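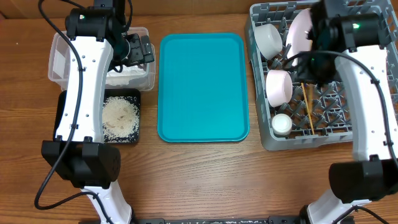 The workshop at Idden occupies the rear half of a former upholstery shop, and the bench Bongani Du Plessis uses is a kitchen table with its legs shortened. Two six-axis arms bolt to a single metal rail along one edge. The rail was the last part he settled on and the one he recommends copying first.

His earlier version clamped each arm separately. The clamps crept under load, and the distance between the two bases changed a little every evening. A shift of 4 millimeters was enough to spoil any motion that needed both grippers on the same object. With a common rail the spacing is fixed by drilled holes, and the whole assembly can be lifted off the table and put back without measuring again.

The task is laying out a place for a meal. Tableware comes out of a dish rack and goes onto a serving tray, and rice is handled at the other side of the table. Du Plessis picked it for the range of grips it requires. A bowl can be taken by the rim from several directions. A plate standing between pegs offers a narrow edge and very little clearance. Chopsticks roll.

Each joint is a serial bus servo in a printed housing. The long links are printed in white with a row of holes, which save a little filament and give cable ties somewhere to go. Du Plessis runs the servo cable outside the link in a generous loop. He tried an internal channel on the first arm and gave it up when a connector failed at the elbow and the link had to be cut open. The external loop can snag on the rack, so he checks its full travel by hand before powering up.

Power is the usual weak point in a build of this size. Both arms hang off one bench supply through a distribution board that Valter Ekström laid out, called the Clamitz after the street where he had his first shop. It carries a separate fuse for each arm and a large capacitor near the connector. Before the board was fitted, starting both shoulders at once pulled the supply down far enough to reset the wrist servos. Ekström's advice is to size the wiring for stall current and to ignore the running figure printed in the servo listing.

The control software is a fork of a small package named Flomov. It reads joint positions from a pair of leader arms, moved by hand, and sends them to the followers. Each follower also has a camera at the wrist, which sees the fingers and whatever is between them.

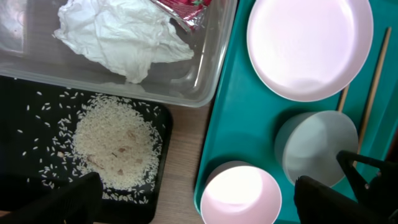 Wrist view over the rice tray and the serving tray, with plate, bowls and chopsticks on the teal surface.

The wrist view has its own problems. The fingers hide part of whatever they are about to hold, and matte black fingers over a black tray give the software very little edge to work with. Du Plessis has a set of fingers in pale gray filament waiting to be fitted. He has also locked the exposure by hand. Left on automatic, the camera darkened the whole picture whenever a glazed bowl caught the overhead lamp.

Calibration takes 21 minutes for the pair. Each joint is moved to a printed stop, the zero is stored, and the arm is sent to a set of marks on the table as a check. Most of the error found there comes from the gripper, where play in the gear adds up. Ekström shims it with strips cut from a soda can.

By December the log held 62 full runs, almost 40 of them completed without a hand on the table. Dropped chopsticks account for most of the rest. A second rail, drilled for a wider spacing, is on order from Oosthuizen, the metal shop across the yard. The drawings for the current one are pinned up next to the drill press, with the hole positions corrected in pencil.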